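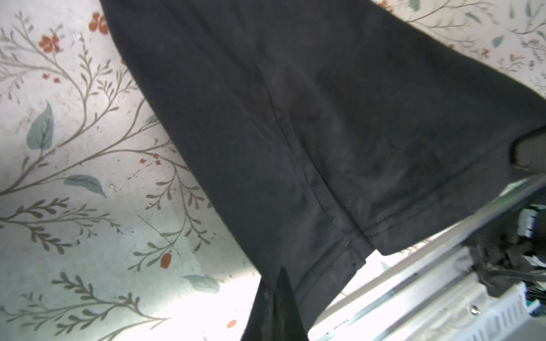

Workshop Notebook — Reconditioning Bay 3
November, entry opened 7:40 a.m.

Vehicle: Trarkon crew cab, four-wheel drive, trade-in, stock no. 524. Received from the Jalali lot for inspection before listing.

Road test completed on the Lurkus loop. A vibration was present under light throttle and ceased when coasting. Tires were balanced the previous afternoon and are not considered the source. Rear driveshaft joint shows play by hand. Replacement joint ordered from Lirko, part to be charged to the stock number.

Battery tested under load and accepted. Front brake pads are within the limit for resale — rear pads are not, and will be replaced as a set. Parking brake cable adjusted. Transfer case engages in high range; low range was slow to engage on the first attempt and normal afterward. Fluid to be drained and inspected before any further work on that unit.

Estimate to date stands at $207 in parts. The sales office has set a ceiling of $300 for this vehicle, and approval must be obtained before the transfer case is opened.

Open items: driveshaft joint, rear pads, transfer case fluid, second key. The vehicle is not to be moved to the front row until the road test has been repeated.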